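Teaching a table-setting task by demonstration: a walkthrough for student teams

Our robotics club spent most of last season trying to script a robot to tidy a table one coordinate at a time, and we got pretty good at being frustrated. This year we switched to learning from human demonstrations, and I can't recommend it enough to other clubs! You do the job with your own hands, record where your wrists go, and let the training software work out the motions. This page covers how we run a recording session for the tray task in the Brarkura challenge, from clearing the table to handing over the files.

You'll need two people per session, one to do the task and one to run the laptop. A table, a head camera, a pair of marked wristbands and a few dishes or trays will get you going. We record with a program called Drosico, which one of our seniors wrote, but any recorder that timestamps video and wrist data together will do.

Step 1. Pick a task you can say in one sentence

Ours is "pick up the container, put it on the tray, slide the tray to the front of the table." That's the whole thing. The first version we came up with had a cup, two spoons and a folded napkin in it, and every demonstrator did it in a different order. Write the sentence on the whiteboard where both people can read it.

Step 2. Put on the wristbands

Snug, with the marker tiles facing out. Turn your wrists over a few times while the laptop person watches the preview, and check that at least one tile per wrist stays readable in every position you expect to use. Run the cables down along your forearms toward your lap and leave some slack. Then reach to the far corners of the table. If you feel a tug, fix it now, before you've got twenty takes with a weird hitch in them.

Roll up your sleeves if they're long. A cuff sliding over a tile is the single most common reason we throw out a take.

Step 3. Set up your view

Sit close and look down at the table so both hands stay in view for the whole motion. It feels a little stiff at first. Most new members want to glance up at the laptop to see how they're doing, and the camera goes right along with them, so the laptop person should call out problems and the demonstrator should keep their eyes on the work.

Plain tabletops are great for this. We tried a patterned cloth for a week and the object tracking got noticeably worse.

Step 4. Do five slow practice runs

Don't record these. Just move. Reach for the container with one hand and let the other one get ready near the tray, the way you would at home. 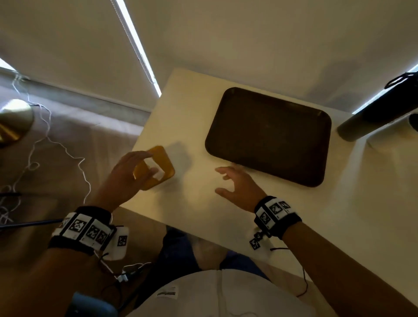
Once the motion feels normal, say the steps out loud as you go: reach, grasp, lift, place, let go. Talking slows you down to a good speed, and it gives your partner a way to follow along and mark where each part begins. You can stop talking when you start recording if it distracts you. (I never stop. My takes all sound like a cooking show.)

Step 5. Record in short batches

Start each take with both hands flat on the table for a full second, and end it the same way. Those pauses make cutting the recording so much easier later on. We do 19 takes, then swap roles. Longer batches get sloppy, and the sloppiness shows up in the results.

Between takes, move the container and the tray to new spots. Turn the tray a bit. Put the container closer, then farther away, then off to one side. Our first model, trained on 145 takes that all started from nearly the same layout, was wonderful as long as you never moved anything. After we added variety and got up to 677 takes, it began handling layouts it had never been shown, and the whole room cheered.

If you fumble, keep going and finish the task. Mark the take as a fumble in the log and decide later. We keep a few where the demonstrator recovers well, because the robot is going to fumble too.

Step 6. Two-handed moves need extra care

Sliding the tray is harder to teach than picking up the container. Both hands have to arrive, close and pull together, and if one is late the tray twists. Take hold of the near corners, wait a beat, then pull with your elbows, keeping the wrists steady.
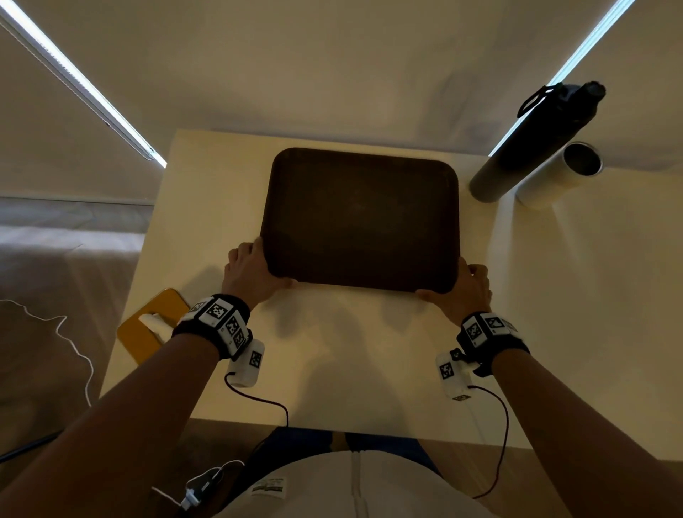
Thepsuriya left a comment on an earlier version of this page saying their team had the same twisting problem until they split the slide into its own task with its own recordings, and that 60 or so clean slides did more for them than hundreds of full runs. We tried it their way and I'm a believer. Record the slide by itself first, then go back to full runs.

Step 7. Check the files before you pack up

Play back the first, middle and last take of every batch. Look for dropped tiles, a dead wrist channel, or a view that drifted off the table. Name the folders with the team, task and batch number, and copy them to the Culden drive before anyone unplugs anything.

Our full set for the season stands at 1033 takes, and new members can train on it from day one. If your club wants to compare notes or swap recordings, leave a comment with your task sentence and what you used for a tray.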